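Keeping an Older Car in Service: Notes on the Cooling System

Readers of this page have written in considerable numbers regarding the replacement of coolant in vehicles that have passed the point at which the dealer stops sending reminders. The subject deserves a careful treatment. A neglected cooling system is among the most common causes of an early end to an otherwise sound engine, and the work involved in looking after it is modest when it is done on time.

The vehicle under discussion is a Skelon wagon, purchased used, which is now in its second decade of regular service. It is driven to work, to the lake in June, and twice a year over the pass with a loaded roof rack. The cooling system had been serviced once before it came to this household, according to a receipt in the glove box, and the receipt did not state what type of coolant had been installed. That omission caused most of the difficulty described in this post.

Coolant is sold in a range of colors, and many owners assume that the color identifies the chemistry. It does not do so reliably. Two products of the same shade may contain different additives, and mixing them can reduce the protection that each would give by itself. The owner's manual states the required specification, and that specification should be matched against the text on the back of the container. Where the existing coolant cannot be identified, the prudent course is to drain and flush the system in full before refilling.

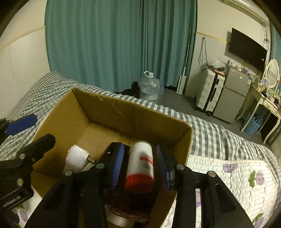 The first question for any owner is therefore whether to carry out the work at home or to take the vehicle to a shop. Two written estimates were obtained. The first, from the dealer, came to $777 and included a radiator hose set, a thermostat, a new cap and a pressure test. The second, from Dornix, an independent shop on the east side of town, came to $137 for a drain, flush and refill, with parts to be added only if the inspection showed a need for them. The two figures do not describe the same job. An owner who compares only the totals at the bottom of the page will draw the wrong lesson from them.

Mavis Dvorak, who manages the service desk at Dornix, was kind enough to review both estimates line by line. She pointed out that the dealer had quoted the hoses by age alone. Her own practice is to inspect each hose by hand with the engine cold, pressing near the clamps, where softening tends to appear first. A hose that feels spongy or shows fine cracks is replaced. A hose that is firm along its whole length is noted on the work order and checked again at the next visit. The upper hose on this vehicle was found to be soft at the radiator end and was replaced. The lower hose was left in place.

The thermostat was a separate matter. During the winter the heater had been slow to produce warm air, and the temperature gauge had settled lower than usual on the highway. These are familiar signs of a thermostat that does not close fully. It was replaced while the system was empty, which avoided paying twice for the same labor and losing new coolant in a second drain.

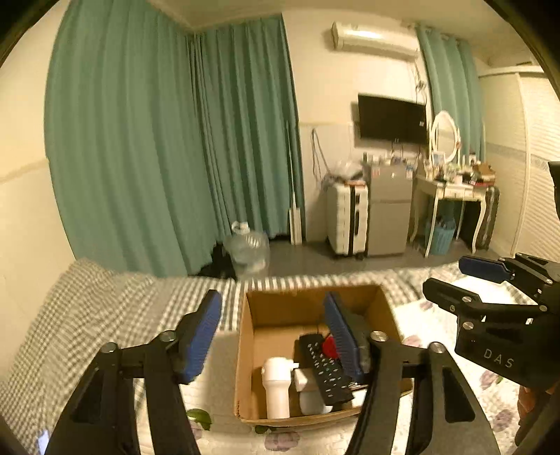

Ottar Tveit
Editor and Owner, The Long Mileage Journal

A few matters of procedure should be recorded for those who intend to do this work themselves. The radiator cap must never be removed from a hot engine. The system is under pressure at operating temperature, and the fluid can cause serious burns. Allow the vehicle to stand until the radiator and the upper hose are cool to the touch -- overnight is best -- and begin in the morning.

Used coolant must be collected in a clean pan and stored in a sealed, labeled container. It is poisonous to people and to pets, and it should not be poured on the ground or into a storm drain. Many county collection sites and some parts stores will accept it. Call first, as hours and limits vary.

When refilling, use distilled water unless the product is sold already mixed. Run the engine with the heater set to its warmest position so that coolant passes through the heater core, and follow the bleeding steps in the service manual for the particular engine. Trapped air is a frequent source of trouble after a home refill. On this wagon it announced itself as a gurgling sound behind the dashboard, which cleared after the system was bled a second time.

The level in the overflow tank was checked after the first 30 miles and again at the end of a round trip of 1,338 miles. It had dropped slightly at the first check and was topped up to the cold mark. At the second check it had not moved. The gauge held steady on the long grade above Maillard, a climb on which it had crept upward the previous year.

Several readers have asked about additives that promise to stop small leaks. This journal does not recommend them for a vehicle that its owner intends to keep. The material can collect in the narrow passages of a heater core, and the leak remains to be found. A pressure test is the better use of the money.

The next post will take up the drive belt and tensioner on the same vehicle. Readers who have fitted the Tellance belt kit are invited to write in with the mileage at which it was installed and any noise they have noticed on cold starts.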